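3.2 Terminated cable ends

The second group of material consists of network patch leads withdrawn from the four floors of the Hindero building during the December clearance. Over 2000 leads were lifted from floor boxes, desk trunking and wall cabinets, and 576 of these were kept for study after those with cut or bare ends had been set aside. The leads had been in daily use for periods that could not be fixed with any certainty, as the purchase records held by the estates office begin only after the move from Skurkine. We have therefore treated age as unknown throughout, and have relied on the condition of the plug, the boot and the first part of the jacket.

Ahonen has argued that the end of a patch lead should be read as one assembly. On this view the clear housing, the contacts and the boot behind them wear together, and a fault in one is seldom found without some sign in the others. The earlier survey at Nic Aodha took the opposite course and scored each part on its own sheet. We follow Ahonen, with one change: the jacket directly behind the boot is scored with the assembly, and the remainder of the lead is left out of account. Figure 3 shows a grey lead with its RJ45 plug and ribbed boot, laid on the stone surface on which the sorting was carried out.
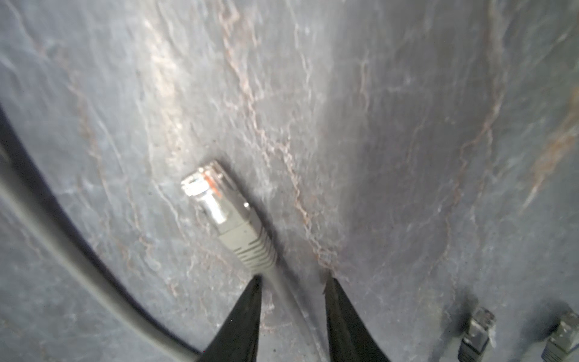 Figure 3. Plug, contacts and strain-relief boot of a grey Ethernet lead, on mottled stone.

Sorting took place in two stages. In the first, leads were divided by the form of the boot. Three forms were recorded: a moulded boot with grooves, a smooth slip-on sleeve, and no boot at all. In the second stage each end was examined for damage to the locking tab, for marks on the contacts, and for any whitening of the jacket where it leaves the boot. An end was passed to the second stage only when both members of the sorting team agreed on its form. Where they did not agree, the lead was placed in a separate tray and looked at again the following morning.

The choice of working surface deserves a short remark. The trial sessions at Jirari were held on white laminate, against which clear housings proved hard to make out, and small breaks in the tab were missed on several occasions. A dark surface was preferred for the main study. Its natural streaks and veining caused no difficulty in practice, although the team found that the brightness of the stone changed a good deal from one part to another and moved the leads accordingly.

Colour was noted but was not used in the analysis. The building had been wired under several contracts, and the colour of a lead appears to have followed whatever the contractor held in stock. Grey was the most common, followed by blue. Wire colours showing through the housing were likewise recorded only where the order of the pairs was in doubt.

A sample of 200 leads was then drawn for electrical testing, in proportion to the three boot forms. The results are given in Section 4, together with the scores for tab and jacket.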